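3.2 Floor use of portable computers

Most of the studies we reviewed assume a desk. In the Tosham households this was often wrong. Of the 21 homes we visited in November, many had no table free for long stretches of the day, and the laptop was opened, used and left on the floor. We recorded the surface, the lid position and whether the screen was on. 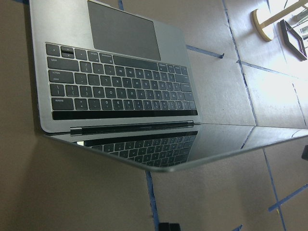

L. Baldursdóttir
Research Associate, Kolell Institute for Home Studies

Figure 2. Laptop open on floor tile, lid laid back, screen off. Entry dated 12/7/19.

Lid position mattered more than we expected. A lid laid back on the floor takes up nearly twice the depth of a closed machine, and people walking through have to step around it. It also leaves the keys and the glass facing up, open to dust and crumbs. Tile was the most common floor in kitchens and hallways, and rugs were more common in bedrooms. We coded the two separately, following the Gromis surface list, and left out any entry where the floor type could not be read. Entries with the screen off were kept in the count, as they still show where the machine was set down.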